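Part 2: Folding, and getting the shirts into the Luvine drawer

Last updated: November

I wrote the first part of this guide for putting the drawer unit together, and then Tiina Leinonen asked me what on earth she was meant to do with all the shirts once it was standing up. Fair point! So this bit is about folding. Mine is the 8-litre insert, and you'll want 2 of them if you've got a whole team's worth.

Before you start, clear a soft flat surface. I like the sofa seat (the table is too slippery for these shiny fabrics – they slide off the minute you let go). Do the towels first if there are any in the pile, and get them out of the way.
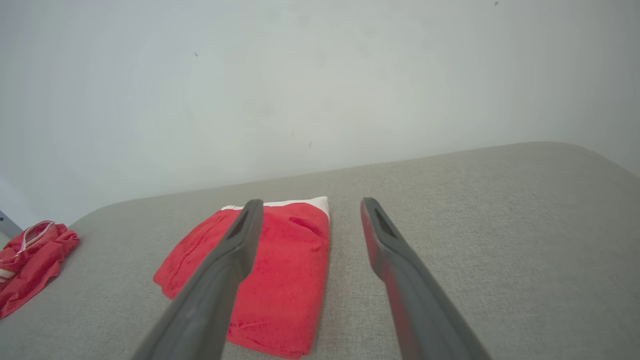 1. Give the shirt a good shake and lay it down sideways, hem off to one end. Pat it smooth with the flat of your hand.

2. Check the cuffs and the lettering. If a cuff has rolled under, pull it straight now, as it's a pain to fix later.

3. Bring the first sleeve in over the body. It should lie on a slant, and it's fine if it covers a bit of the writing.

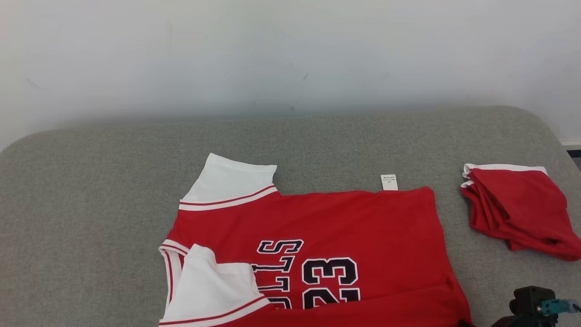

Red jersey with one white sleeve folded in and the other still out.

4. Fold one long side up towards the middle, all the way along in one go. Use both hands, one at each end, and keep it taut while you bring it over. I do mean both hands – I tried it one-handed with a cup of tea on Thursday and got a sort of croissant.

Note: on numbered shirts the fold will land on part of the number. Leave it. If you try to fold round the number you end up with a strip too wide for the drawer.

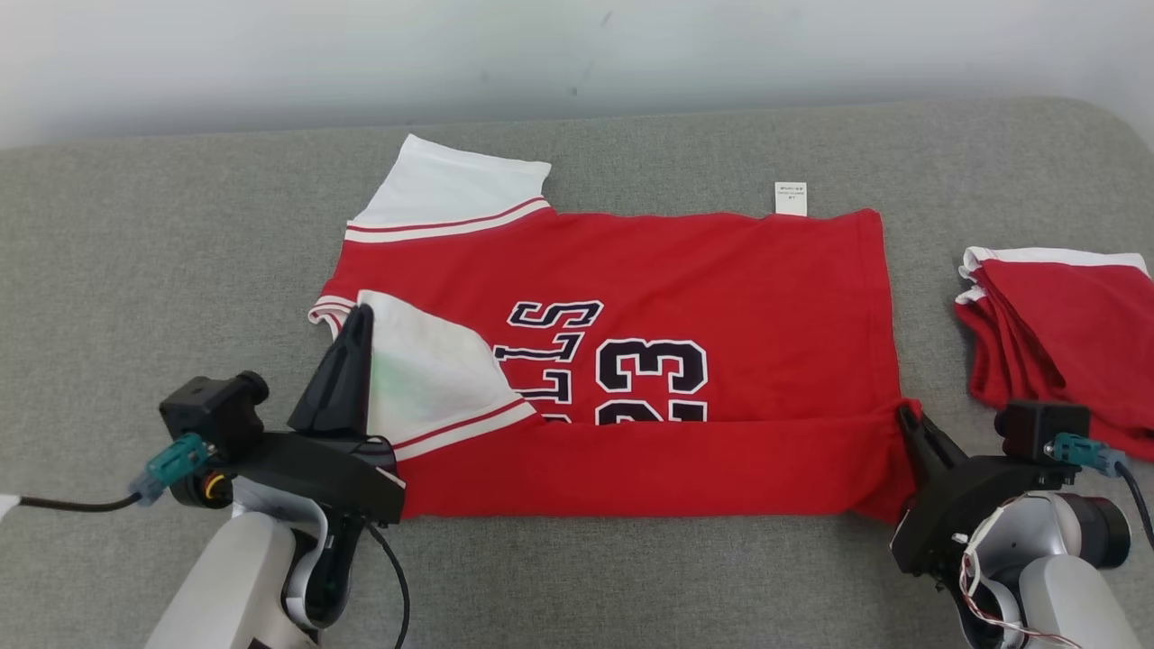 5. Tuck in the other sleeve, bring the opposite side over to match, then fold the whole strip in half and in half again. Press the air out gently.

6. Pile the finished ones beside you, folded edges all facing the same way, and lift the pile into the drawer together.

Caution: please don't iron over printed letters or numbers, however creased they look. Rangi Hoani did his with a hot iron and had to bin the lot. Hang them in the bathroom for 20 minutes while somebody has a shower, then start again from step 1.

Drawer dividers are in Part 3.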